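Clinics Should Put the Full Price on the Page

June 2019

I spent most of February shopping for a consultation about a chin implant. I called or wrote to 21 clinics. Only 4 of them would give me a total price before I came in and paid for a visit.

The rest gave me a "starting at" number. A starting number usually covers the surgeon's fee and leaves out the anesthesia, the operating room, the compression garment and the follow-up visits. At Volora, a chain with an office near me in Stostley, the add-ons came to $949 on top of the quote I had been given over the phone. I only learned this when a coordinator slid a sheet of paper across the desk.
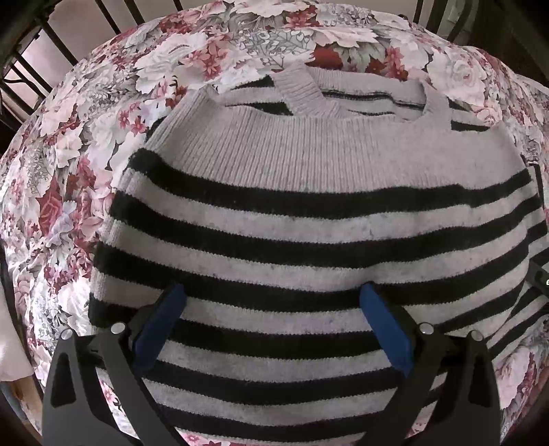 The usual defense is that every patient is different. I accept that. A surgeon can't know how long an operation will take until she has looked at the person. But a range is still possible. The Kokkonen clinic across town posts one for each procedure, low and high, with the facility fee included. It also says what a revision costs and who pays for it.

Consultation fees bother me less. A doctor's time is worth paying for, and the $114 I paid at Teneck bought me a long talk with the surgeon herself. She told me I could leave my chin alone. I would pay that again.

What I object to is being asked to make a decision about surgery while sitting in a chair with a discount that ends at the close of business. People who feel rushed don't ask about scarring or nerve damage. They ask about the monthly payment.

State medical boards already look at how doctors advertise. I would like them to require that any advertised price for elective surgery include every charge the patient will have to pay. Until they do, get the itemized quote in writing and take it home before you sign anything.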